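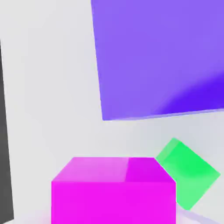

Colored blocks on a pale surface, in a computer rendering.

Small Towns Should Keep Their Branch Libraries Open in the Evening

The Rarnden library district proposes to close its Nurnlow branch at 4 p.m. from November. The district presents the change as a modest saving. It is a serious loss of service, and the board should decline it.

Most working residents of Nurnlow cannot reach the branch before that hour. Many are employed in Arano, and the afternoon bus does not return in time. For these households an early closing is the same as no library on working days. The main building in Rarnden stays open later, but a trip there and back takes up most of an evening.

The district points to attendance, which falls to about 50 visits in the last hours of an average week. That figure deserves a closer reading. Evening visitors stay longer - they fill out forms, print documents and help children with schoolwork. A count taken at the door records none of this.

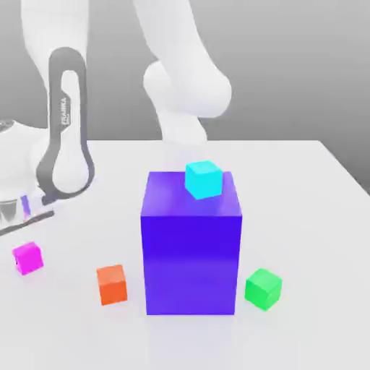

What the Board Should Do

The present hours should remain in place for two more years. Savings can be sought first in the courier contract and in the duplicate subscriptions held at both buildings. Residents should also be asked, in writing and before any vote, which hours they use.

A public library is paid for by everyone in the district. Its hours should be set with the same people in mind, including those who finish work after dark.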